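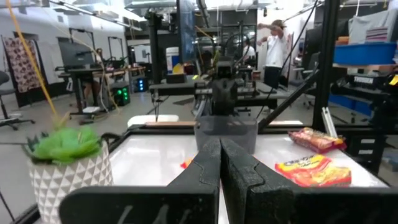 *Fingers nearly shut over the table, snack bags off to the right*

Hi all,

> On the Surach list someone wrote:
> After 2000 cycles our fingers started meeting off-centre. Do you re-zero the gripper or shim it? And do you bother with the wrist camera while you're at it?

Re-zero first, shim later! We had the same grief in November with the Vikard gripper and I wasted a whole arvo cutting shims I didn't need. My routine now is to jog clear of the table, take the finger bolts out one at a time, wipe the seats, and nip them back up evenly. Then I close at 5 percent speed and store that as zero (ours reads 209 when it's happy, yours will be different).

If there's still a gap at the tips after that, swap the fingers. Scuffs on the faces don't worry me much - a bent one does.
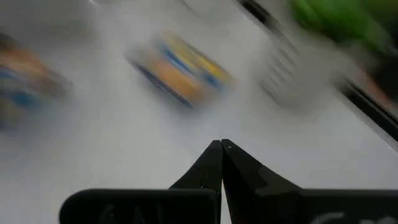
*Tips together, colours all smeared*

As for the camera, yes, check it in the same sitting. I leave a few brightly coloured things on the white top and look at the stills. If they streak like these, I drop the arm speed before I touch the exposure. The Krawczyk notes say to do it the other way round and I've never had any luck with that.

Has anybody tried the Plakgate finger pads? I'm down to my last set of the old ones.

Cheers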